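Paisan Marketplace Help
Ticket: Listing removed, buyer asks for refund
Category: Kitchen and household, used items
Status: Open, waiting for seller
Opened: Saturday, January 8, 2022

Message from Kamonchanok Kongkaew (seller)

Good morning. I sold a used pasta machine, Nomberg, the hand crank model, to a buyer in Clellbridge. The listing had been up for ten days and had all the details. After the sale was paid, the listing disappeared from my page and I got a notice that it "does not match the category." The buyer now writes to me that she cannot open the listing any more and she wants her money back, because she thinks I am not a serious person. I would like to have the listing visible again so that she can read what she bought.

What I tried already: I logged out and in again. I opened the page in another browser. I changed the category from "Kitchen, manual" to "Kitchen, other" and saved. The save button turned gray and then nothing happened.

Reply from Haris Radulović (support)

Hello Kamonchanok, thank you for the clear description. I can see the listing on our side and it is hidden, not deleted. Please do not create a second one, or the payment will be attached to the wrong item. Could you tell me which error code is under the gray button? It is small and you may need to scroll down.

Message from Kamonchanok Kongkaew

The code is 51. 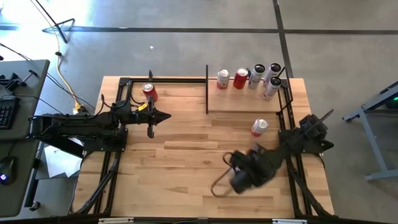 I should say also that the clamp for the table edge is included in the price, and the cutter for wide noodles, but the cutter for thin noodles is missing. I wrote this in the second line of the listing. The buyer, Mrs. Yimyam, asked me about it before she paid, and I answered her the same evening. So it would be unfair if she can say now that she did not know. I have kept all our messages.

Reply from Haris Radulović

Code 51 means that the category was changed while a payment was pending. The first notice came from the automatic check, which read the word "machine" and moved your item to Workshop. I have set it back to "Kitchen, manual" and asked my colleague Sunee Somboon to release the lock. This can take up to four hours. Your text about the missing cutter is saved in the record.

Message from Kamonchanok Kongkaew

Thank you. The listing is visible again for me — the price and the text are correct. I sent the link to Paweena Yimyam and she could open it. She still did not decide about the refund. Please leave the ticket open until she answers, and tell me if I should send the parcel already or wait.

Reply from Sunee Somboon (support)

Please wait with the parcel. The shipping period is paused for both of you while this ticket is open.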